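Slow nightly backup copy to second storage pool
Status: Resolved
Opened by: Itziar Aguirre
Assigned to: Matvii Hrynyshyn
Product: Pukell backup server, Conine storage shelf
Site: Palacios

Itziar Aguirre, 08:40
Morning all! The nightly copy from the main pool to the Conine shelf has gone from lovely and quick to painfully slow. In May it was always done well before anyone got in. Last night it was at 47 per cent when I sat down with my tea, and it's still plodding along now. The backups themselves finish on time, it's only the second copy that drags. No errors in the Pukell console, everything green.

What I've tried so far:
Restarted the copy service (no change)
Paused the weekly report job in case the two were fighting (no change)
Copied one big file across by hand, and that flew!

That last one has me really curious. Happy to poke at anything you like.

Matvii Hrynyshyn, 09:15
Thanks Itziar, great start, and the hand copy is a very useful test. If one large file goes over at full speed then I'm not too worried about the cabling or the switch. Could you send me the job log with detail turned up, and the output of the pool status page for both sides? Please let the current run finish, don't cancel it.

Itziar Aguirre, 11:05
Both attached. The run ended at 10:52. Something I noticed while saving the log – it's enormous compared with the old ones. There are pages and pages of tiny files going past.

Matvii Hrynyshyn, 11:50
Good spot! I've been through the log and the job is now sending each backup chunk as its own little file. It used to bundle them, 1000 chunks to a bundle, and write each bundle in one go. The shelf is perfectly happy with large writes but every small file costs it an open, a write, a close and an entry in the index, and it all adds up.

Did anything change on the server at the start of June? An update, a new policy, a restored config?

Itziar Aguirre, 12:10
We moved to the new Pukell release at the start of the month. Vega did the upgrade. Adding her.

Vega Olmedo, 12:35
Hello! Yes, that was me. It went in very smoothly, I was delighted with it. I kept our settings by exporting them first and importing them afterwards. I've just compared the two files and the bundle setting is in the old export (1000) but the new server shows the field as blank. I assumed blank meant default.

Matvii Hrynyshyn, 13:20
You've found it, Vega, brilliant. The field was renamed in the new release, so the importer doesn't recognise the old name and leaves the new one empty. Blank is read as "off" on an upgraded server and as the default on a fresh one, which is a horrible trap and I've raised it with our developers.

Please try this:
1. Open Jobs, then Copy, then Advanced.
2. Set Chunks per bundle to 200 to begin with.
3. Save, then close and reopen the page to check the number has stuck.
4. Restart the copy service.
5. Run the copy by hand on a single client.

I'd like to begin at 200 so we can watch memory on the server before going back up to 1000.

Vega Olmedo, 14:25
Done on the client called Cenemitz, our file server and the worst of the lot. What a difference! It was through before I'd finished writing up my notes. Memory went up a touch and came straight back down.
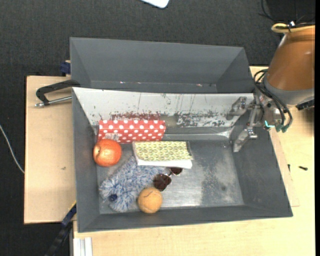 Lachlan Dow, 14:50
Hi, I look after the shelf side at Palacios. Just joining in to say the disk queue graph looks wonderful on this end, it's back to the nice low line we had all spring. One question – the shelf index is still full of entries from the unbundled runs, and it's sitting at 89 per cent of its limit. Will that clear by itself?

Matvii Hrynyshyn, 15:15
Hi Lachlan, excellent question. It will, but slowly, as the old copies expire. You can hurry it along with Repack on the Conine maintenance page, which gathers the loose chunks into bundles. It's safe to run in the daytime but please don't let it overlap with the nightly copy.

Lachlan Dow, 16:40
Repack started, ticking along happily. I'll leave it on a schedule that stops before the copy begins.

Itziar Aguirre, 08:20
Full copy finished overnight with hours to spare!! I'm so pleased. Vega has put the setting back to 1000 this morning and we'll leave it there. Soledad Urquijo has the same upgrade planned for her site, so I've sent her this ticket.

Matvii Hrynyshyn, 09:05
Fantastic news, thanks everybody. Soledad, if you're reading, check that field straight after the import and before the first copy runs. I'm marking this as resolved. The import bug has its own ticket and I've added Vega as a watcher.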